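New fingertips for the Hudex cell, and a wrist cable that had to go

12/25/19

Merry Christmas to everybody reading this on a phone under the table! I'm home with a plate of cookies, but I promised a short update on the snack cell before the year ran out, so here goes.

The Hudex cell is back in service after two days of upkeep, and I got to spend most of that time on my knees next to it (the floor in there is tile, bring a pad). For those who haven't been by since June, the cell picks up bags and bottles, the kind of thing you'd find in any corner store, and puts them in cartons. It had been getting worse at bags for weeks. Bottles, fine. Boxes, fine. But bags were sliding out of the fingers halfway through the lift, and the log was full of retries.

We started with the fingertips. The old pads came from Minier and they'd gone shiny along the inside edge, which you can feel with your thumb long before you can see it. I cleaned them first, hoping that would do it and I could go home early. It helped for one afternoon. So off they came, and we fitted a new set, with a drop of threadlocker on each screw and a paint mark across the head so that anybody walking past can tell if one has started to turn.

Then came the grip force, and that's where the time went. Too little and a bag slips, too much and you've got a pocketful of crumbs. The controller takes a plain number for it, and the old setting was 1000, picked back when the cell mostly handled bottles. We dropped it to 400 for anything in foil and left the bottles where they were. I had to add a second grip profile to do that, and of course I saved it under the wrong name the first time and spent a good while wondering why nothing had changed.

The wrist camera got some love too. We took it off, cleaned the lens, put it back and ran the calibration from the beginning, with the grid down on the work surface. Foil is a pain for any camera. It throws the light straight back at you, and a crease looks a lot like an edge if the exposure is set wrong. We turned the exposure down a couple of notches and I like what I'm seeing so far, glare and all.
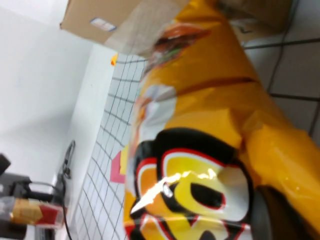

Tóth wrote in to ask if we'd tried softer pads before touching the force at all, and added that at their shop a change of pads had fixed slipping bags with no new settings. Fair point! We do have a softer set on the shelf, and I want to give them a proper run in January. My worry is wear. The soft ones we tried on the old Vukach gripper were chewed up in no time, though that gripper chewed up everything.

The last job was the one I'd been putting off, the cable at the wrist. It had a kink right behind the clamp, and if you wiggled it with the camera feed open the image dropped out. I'd been blaming the software for those dropouts since summer (sorry, software). The new cable is a bit longer, so it gets a wider loop at the wrist and one more tie along the forearm. If you jog the arm by hand, please go slowly through the last joint and watch that loop. It's clear of everything in the normal moves, but I haven't tried every silly pose a person can get it into.

After all that we let it run. The counter was at 1025 picks when I switched off the lights and went to find my coat, and I hadn't been called over once. The retries in the log were mostly bags lying flat with nothing to pinch, and those want a different approach angle, so that's a job for another day.

The cell is off until after New Year's. When you start it up, home the arm before you load a profile, and check the paint marks on the fingertip screws. Spare pads are in the top drawer under the controller, and the old cable is in the scrap bin with a knot in it, so please leave it there.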